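Subject: Re: [Ornberg-house] Dishcloths, again

3/9/26

> Can we please settle the cloths? I found 3 in the big room and none in the kitchen. The blue ones from Pluvia are for floors.

Floors, yes – a rule I learned shortly after drying my mug. My proposals:

1. Checked cloths are for dishes. The pale yellow one counts, however crumpled it gets under all that daylight.

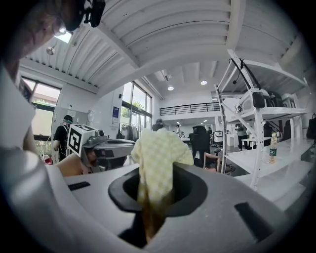
2. Anything from Pluvia stays in the bucket.
3. Wash the lot at 62 degrees. The Kinnunen machine only offers 60 or 90, so whoever wrote 62 on the lid can come and explain.

I can order 2 more packs before October if the list agrees. Silence will be taken as consent, as it was with the curtains.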